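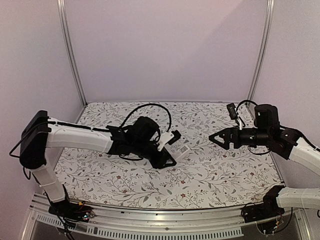

この記事は約2分で読めます

Villa 会員サイト 504エラー対応記録
状態:経過観察中
担当:Harish Mathew

3月に入ってから、注文履歴のページで504が出るとの連絡が続いている。トップページと商品一覧は正常。ログイン直後に履歴を開いた場合に起きやすい。

9:40 手元で再現。応答が返らず、48秒で504になった。再読み込みすると表示されることもある。

10:15 Pintonの管理画面でログを確認。アプリ側に500は記録されていない。中継サーバーのBridwoodが先に接続を切っている。

10:50 Bridwoodの待ち時間を延ばして再試行。504は出なくなったが、表示までが遅すぎるため元の値に戻した。

11:30 データベースの遅いクエリを調べた。履歴の取得時に、明細を注文1件ごとに読みに行っている。注文の多い会員では最大500回の問い合わせになる。

13:20 明細をまとめて取得するように修正し、検証環境に反映。同じ会員データで5回開き、すべてすぐに表示された。

14:05 本番に反映。キャッシュを消してから確認し、504は出ていない。

残件
・Kullanceから毎晩取り込む注文データにも同じ処理がある。今回は未修正。
・CSV出力は別の処理を通るため未確認。
・監視の通知先に旧担当のアドレスが残っている。変更を依頼済み。

再発した場合は、発生時刻と会員番号を添えてこのチケットに追記してください。画面の写しは不要です。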